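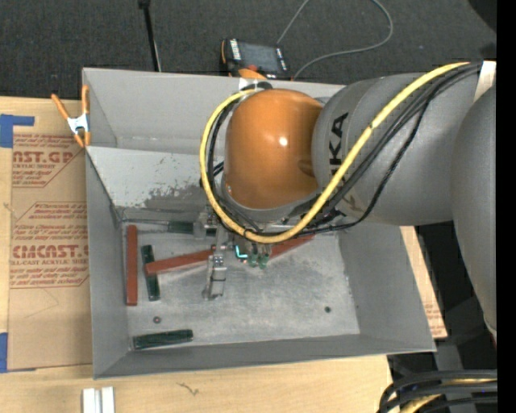 Repair the window you've got

Quick one this, because I've got a van to load and I said I'd have it up by lunch.

I am fed up of hearing that a window is finished. It's not finished. The hinge is finished. The hinge is a bit of bent metal with a plastic slider in it, and it costs less than a round in the pub, and yet I must go to a house every fortnight where someone has been told the whole lot has to come out, frame and all, because one sash drops and catches on the corner.

Last month, Fanmont. Terrace, front bedroom, top hung opener. Lady called Rosângela Vasconcelos rang the shop asking if we still did handles. She didn't really want a handle. She wanted somebody to tell her whether the quote on her kitchen table was mad. 879 pounds for one window. One. Because, it said on the sheet, "mechanism obsolete, parts no longer available."

The mechanism was a friction stay. Standard stack height, standard track. I had four pairs on the shelf.

30 minutes, most of it spent getting the old screws out, they'd been put in by somebody who hated me personally. New stays, packers back where they should be, new handle because she fancied one. Shut like a fridge. She stood there opening and closing it.

Now I'm not saying every quote is a fiddle. Some of the lads doing the surveys are paid on sales and have never held a screwdriver, they've got a tablet with a drop down list on it and "repair" isn't in the list. So they don't lie exactly. They just never get asked the right question. Doesn't help the person with the bill though, does it.

And some of it is our own fault in the trade. We're rubbish at names. Ask three fitters what you call the long gearbox strip down the edge of a door and you'll get three answers and an argument. So how is a customer meant to look it up? They type in "window won't shut" and get pages and pages of people who want to sell them a conservatory.

What I'd like, and I've said this to anyone who'll stand still long enough, is for the maker to put a mark on the part you can read after 15 years. Not a sticker. Stickers go. Stamped in. Backset, centres, a part number, done. The old Parry handles had it, tiny little numbers on the back plate, you could wipe the muck off and order the thing over the phone. Then it all got cheaper and the numbers went. Now I'm on my knees on a landing with a steel rule and my phone torch trying to decide if that's one length or the next one up.

Kai Janssen, who runs the counter at Festden and has done since before I had a trade account, reckons I'm wrong about this. He says the stamp doesn't matter when everyone can send a photo. Fair enough, he's good with a photo. But he's Kai. Most counters will look at your photo and say could be this one, could be that one, bring it in. Bring it in! It's holding the lady's front door shut.

Then there's the throwing away. I went up to the tip at Fliderbridge in July with some rotten timber and there was a whole cage of upvc frames, glass still in, and I'd put money on half of them needing nothing but gaskets and a new lock. Perfectly good frames. I know the arguement, new glass is better glass, and if your units are misted up and the frame's gone brittle then yes, fine, go and buy new with my blessing. I've told people that myself and lost the job. But a misted unit is also a repair. You can change the glass and leave the frame. People don't know that. Why would they, who's going to tell them, the man with the tablet?

I had a chap argue that repairs don't last. Well. A stay that's oiled once a year and not used as a coat hook will see you right for a good long while. Nobody oils them. Light oil on the moving bits, wipe the grit out of the track first or you're making grinding paste. Do the door lock while you're there, down the edge where the rollers are. Lift the handle properly before you turn the key. If you have to heave on it, something's out of line and you should get it looked at now and not in January when the gearbox goes at 900 at night with you on the wrong side of it. 9 at night, I mean. Leaving that in, no time.

Cost is the other thing people say to me – by the time you've paid a call out you might as well. No you might not as well. Do the sum. Mine's a call out and a pair of stays, against a frame, a unit, a day's labour, making good the plaster, and then your wallpaper doesn't meet and you've to decorate.

So if you've been told it's obsolete, ask which part. Just that. Ask them to point at it and tell you what its called. If they can't, get a second opinion, doesn't have to be me, plenty of people do this properly and most of them have no website at all, ask at a trade counter who they'd use.

Ring before four if it's the shop you want. Ive got Parry back plates in again, white only, brass to follow.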